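October, bench notes, two-arm cell, picked up again 9:40

Speed first, because that's where we left it. Viorica went back through the draft cell rules with me and we finally agreed on one number for the whole shared zone: 200 mm/s at the tool, both arms, no exceptions for "just a quick test." Outside the shared zone we keep the old limits. I'm so happy this is settled! The old sheet had three different values depending on who wrote the paragraph.

Rules as they stand now (please write on the bench copy, not on a sticky note):

Before enabling: hands out, sleeves out, stop button within reach of whoever is at the keyboard. Say "enabling" out loud. Wait for an answer.

Two-arm holds: one arm is named lead before the grasp, and the name goes in the log line. The other follows. If the follower loses its grip, the lead stops where it is and holds. No retry without a person saying so.

Force cap on any shared hold is 40 N for now. Marius thinks that's generous for thin packaging and he's probably right – I'd like to see the Brallara traces before we go lower.

Props: anything on the table goes on the layout card before the run, including the stuff nobody plans to touch. Appliances stay unplugged unless the task sheet says otherwise. I know this one sounds fussy, but the layout cards from the Poso runs were the best thing we had when we compared sessions, and I want that for every task.

Cables: check the loops on both arms at full reach, then again with the wrists turned in. Do it with the drives off. Still need a proper wording for how much slack is enough, "a hand's width" came from Dumitrescu's checklist and depends a lot on the hand.

Box handling, shared hold, card 2251:
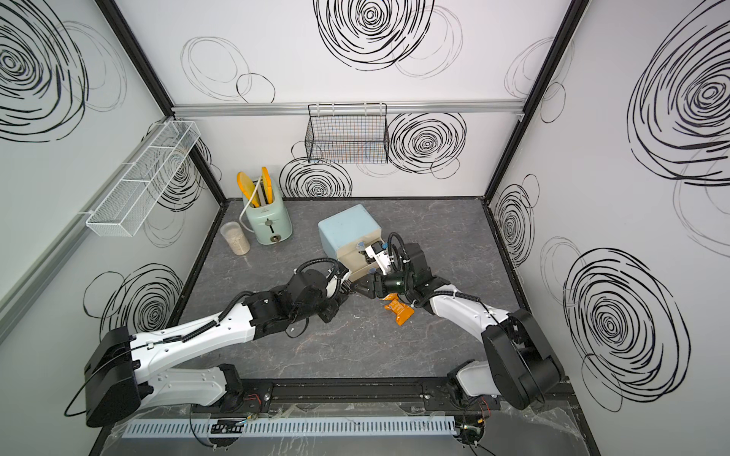
Both arms on the light blue box, toaster and canister behind.

Good one for the training binder, I think. A grasp from each side is exactly the case the lead/follow rule is written for, and the new people get it much faster from a real setup than from my arrows on the whiteboard.

Log format: Irico export now takes the lead field, tested with 1050 old lines and it read them all. Lovely.

Open: slack wording (me), force traces (Marius), reprint the bench copy once Viorica has initialed page two. Stop button check before lunch, both sides.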